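Search this guide
Enter a word or part number
Shares 2 - Comments 25

Section 2 - Stacking kit and first wash

Read before you plug anything in. Applies to the Zevdale stacking kit with any Rusto front loader.

1. Take the shipping bolts out of both machines. Keep them, you will need them if you move house.

2. Washer goes down first. Level it with the front feet, then lock the nuts. Spirit level front to back, then side to side.

3. Clip the Figueroa rails to the washer lid. Arrows point to the back wall. If a rail wont sit flat, peel off the film underneath.

4. Lift the dryer on. Two people - no exceptions. Slide it back untill both catches click.

CAUTION: never stack the washer on top of the dryer.

5. Leave a 25 mm gap each side and 110 mm behind for the hoses. Less than that and the drain hose kinks.

6. Push the drain hose into the standpipe. No deeper than 200 mm. Cable tie it.

Note: on soft floors (cork, thick vinyl) put the Prutidberg pads under the feet, then level again.

7. Cold tap on, slowly. Check both hose ends for drips. Wipe, wait, check again.

8. Run one empty wash, hot, no powder. Stay in the house for it. 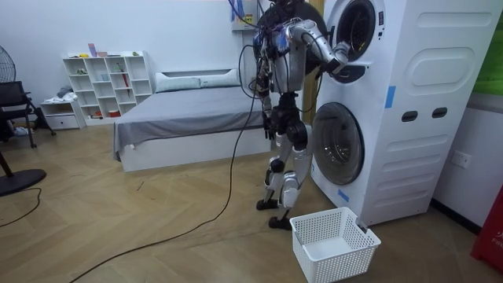 Jas Whitcombe

Dryer next. Door open, feel round the inside of the drum for leftover tape or foam. Round door should swing freely and shut with a light push.

9. Fit the lint filter, ribbed side towards you. Short timed run, empty. Bit of a warm smell first time is normal - burning is not, switch off at the wall.

10. Clean the filter after every load. Empty the water tank too if yours has one.

Still rocking on spin? Back to step 2.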